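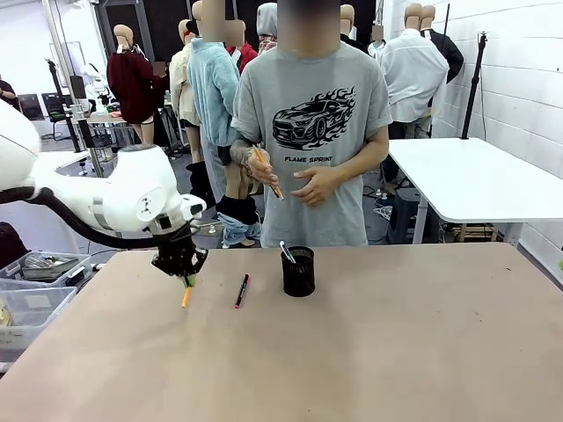 Alholm Desk Pad, Large

Item no. 2691

The Alholm is a wool felt desk pad for home offices, classrooms and reception counters. It protects the desktop from pen marks and scratches and gives you a softer surface to write on. The underside has a thin cork layer that keeps the pad from sliding.

Colors: charcoal, oatmeal, moss
Material: 100% wool felt, cork backing
Edges: cut, not stitched
Weight: 393 g

The pad ships rolled in a cardboard tube. Lay it flat with the cork side down and leave it overnight. If the corners still lift, put a few books on them for a day. Do not iron the cork side.

Care

Brush off crumbs and eraser dust with a dry clothes brush. Blot spills right away with a paper towel and cold water. Ballpoint ink usually comes out with a little rubbing alcohol, but test a corner first. Do not machine wash.

Ordering

Single pads are normally in stock in charcoal and oatmeal. Moss is sold out and will be back in July. Schools and offices ordering 100 pads or more can ask for a quote from Carola Steinbach at the Haberkorn sales desk. Please include the item number and the color.

Goes with

Jilard pencil tray, beech
Kerard letter rack, two sizes

Returns are accepted within 30 days if the pad is unused and in its original tube. Custom cut pads cannot be returned.

Page updated June 12, 2026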